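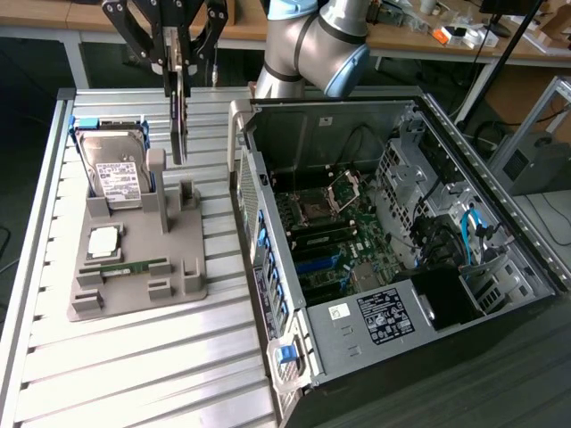

Open desktop tower on the worktable.

Vurwood Community Chorus
Minutes of the winter planning meeting
Saturday, Jan 6, 2018, Vurwood Library, upstairs room

Meeting opened with a warm-up round instead of the usual reading of old business, and it did us all good. Minutes of the last meeting were approved with one fix: the altos, and not the sopranos, brought the cider.

1. Winter concert, looking back

Everyone agreed this was our happiest concert in a long time. The audience stayed for the sing-along and knew all the verses, even the ones we usually skip. The candle piece worked beautifully with the hall lights down – several people asked for it again next year, and we would love to do it. The one real trouble was the stairs to the risers on the left side, which creaked through the quiet opening. The hall has been told.

Thank-you cards still need to go to the brass players and to the Lachance Bakery, who sent far more rolls than we ordered. Cards will be at the next rehearsal for signing.

2. Spring music

The director passed out a draft list and we sang through bits of it at the table (apologies to the readers downstairs). The folk song set got a big yes. The long Latin piece got a more careful yes. Basses asked for a sectional on it before the full group tries it, and that was agreed. The director will also look for a shorter opener, something bright that people can learn by ear.

Music for the folk set is in the library already, but 7 copies are missing from the blue folders. Please check your piano benches, tote bags and back seats.

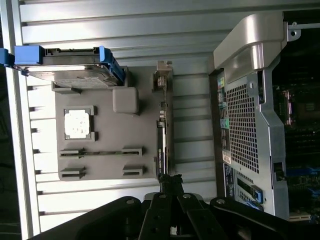 Anyone who still has winter folders should bring those back as well. They can go in the crate by the door, with your number facing out so the librarian can check them off quickly.

3. Rehearsal space

The school in Flemance has offered us its band room for the spring. It has a good piano, real chairs and a parking lot that gets plowed. The church has been very kind to us, but the heat there is hard to count on and we lose the room on short notice. After a lively talk, the vote was 15 in favor of trying the band room and 2 against. The two who voted no were worried about the drive, so we will set up car pools from the Vurwood side. Sign-up sheet to follow.

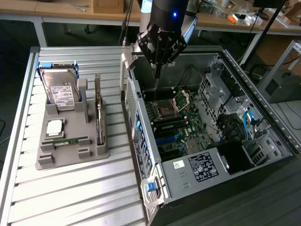 Parts fixture beside the open case.

4. Dues and scholarships

Dues stay the same for spring. The scholarship fund had a wonderful fall thanks to the bake table, and we can cover any singer who asks. Please tell your friends who sing in the car that they are welcome here and that money should not keep them home.

5. Zitdale festival in June

This took up most of the second hour and the energy was great. Zitdale has invited us to sing on the outdoor stage and also to join the massed choir at the end of the day. We want to do both! Open points are as follows.

Risers: the festival has its own, but they are narrow. Tenors will look at them in person.

Clothes: all black is too hot for an outdoor stage in summer. Bright shirts with dark pants or skirts were suggested and warmly received. No decision on color yet.

Bus: quotes from 2 companies are due before the next meeting.

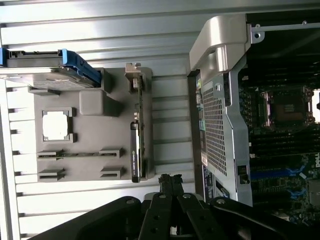
Lunch: everyone packs their own, with a shared table for fruit and cookies. The festival has water on site, so please bring a bottle to fill.

6. Other items

Section leaders asked for practice tracks to go out earlier this time. Agreed. The director will post the folk set first and the Latin piece after the bass sectional.

A singer offered to teach a short sight-reading class before rehearsal for anyone who wants it. Lots of hands went up. It will start once we have moved to the new room.

Meeting closed with the round again, this time in four parts. Next meeting will be in the Flemance band room, right after the first spring rehearsal.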